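Spent Tuesday sorting out how we wash thick fluffy things in this house, after one too many towels came out with a damp middle. Thread, mostly so I can find it again.

First change: one bulky item per load. I used to put a fleece throw in with two bath towels and whatever else was on the floor. The throw soaked up the water, rolled into a ball and banged about in the spin. It goes in by itself now, or with one other thing of the same weight.

People will say that's wasteful. We do these every few weeks, so I can live with it. The everyday washing still goes in as a full load.

Second change: shake it out before it goes in. We have a dog and the throw lives on the dog's end of the sofa. Two minutes over the back step gets rid of a lot of hair that would otherwise end up in the filter.

Third: less powder. I was filling the scoop to the line whatever the load was. Half a scoop for a single throw, and no softener at all on towels. I'd been using the Noonan one for years and the towels had gone a bit waxy. They dry you better without it.

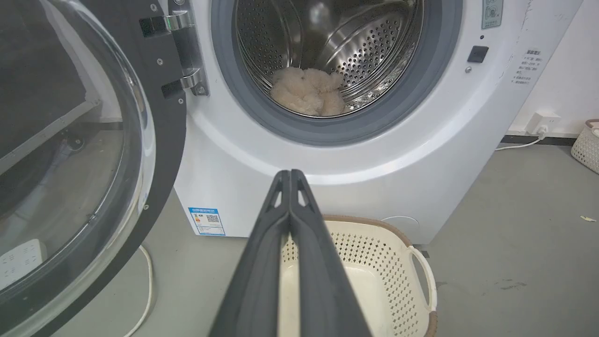

Front loader, door right back, one pale beige fluffy thing in the bottom of the drum.

Fourth: wipe the rubber. The thick grey ring round the opening has a fold in it, and grit, hair and the odd coin collect in there. I pull the fold back with a finger and run an old flannel round it, paying attention to the bottom where the water sits. It takes less time than boiling the kettle.

I also wipe the inside of the glass now. Fluff sticks to it after a fleece wash and then turns up on the next dark load. Ask me about my black work trousers.

Door stays open afterwards. Ours was getting shut straight away because it sticks out into the way, and the smell built up over the winter. Since April it's been left open overnight and the smell has gone. If you have small children or a cat, check the drum before you start anything.

Spin speed: I had it on the top setting for everything. For the throw I go down a step and then run a second short spin if it still feels heavy. It seems to ball up less that way. Towels can take the full spin.

Drying. No tumble dryer here, so it's the Cuven airer in the back bedroom with the window on the latch. The throw hangs over two rails with a gap between them, otherwise the fold stays damp. Turn it once before bed.

Someone's going to ask about wash temperature. Towels at 60, throw at whatever the label says, which is 30 on ours. The label on the Rivon one has worn off completely so that gets 30 as well – it hasn't fallen apart yet.

Still to do: the filter. I know where it is, I've got the shallow tray ready and I've been putting it off for up to 4 months. Will report back when I've done it, or when the floor's flooded.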